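July 17, 2026

## On washing dark clothes at home

For the past 2 years I have kept a written record of how dark garments are treated in this household. The record began in December, after a black jumper from Sadeo came out of the machine a flat grey. I set out the present practice below for readers who have written to ask for it.

Dark items are sorted on their own and turned inside out. They are washed at the coolest setting the machine permits, with a liquid detergent. I used the Drunari powder for many months and found that it left pale marks along the seams. The drum is filled loosely – a tight load rubs the cloth against itself. Spin speed is kept low.

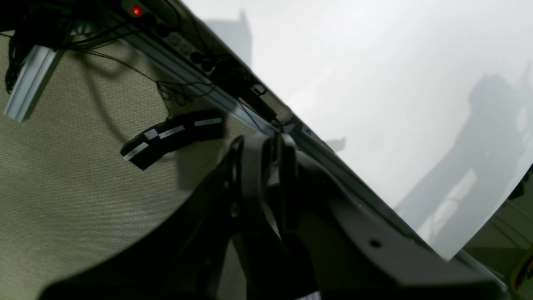
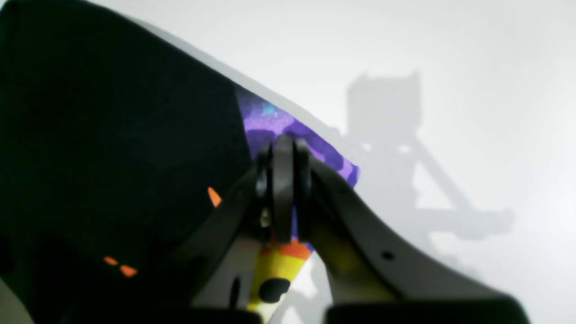
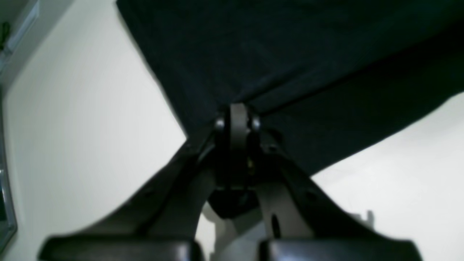

Drying has a greater effect on colour than most people suppose. Strong sun should be avoided, and the indoor rack is to be preferred in the summer months. A large piece of nearly black cloth, such as the one in the last picture, shows every crease and should be shaken out well before it is hung. Patterned fabric is more forgiving. The mottled violet and lavender of the purple piece would hide a good deal of slight fading.

Ironing is done on the reverse side, through a thin cotton cloth. Shine on the knees and elbows of trousers is caused by pressing directly on the face of the fabric, and I have found no dependable way of removing it.

Readers have also asked about dyeing. I have tried the Gritarness black twice, following the packet, and left the cloth in the bath for 60 minutes on both occasions. Cotton took the colour evenly. A Nishimura shirt of mixed fibre did not, and is now worn for gardening.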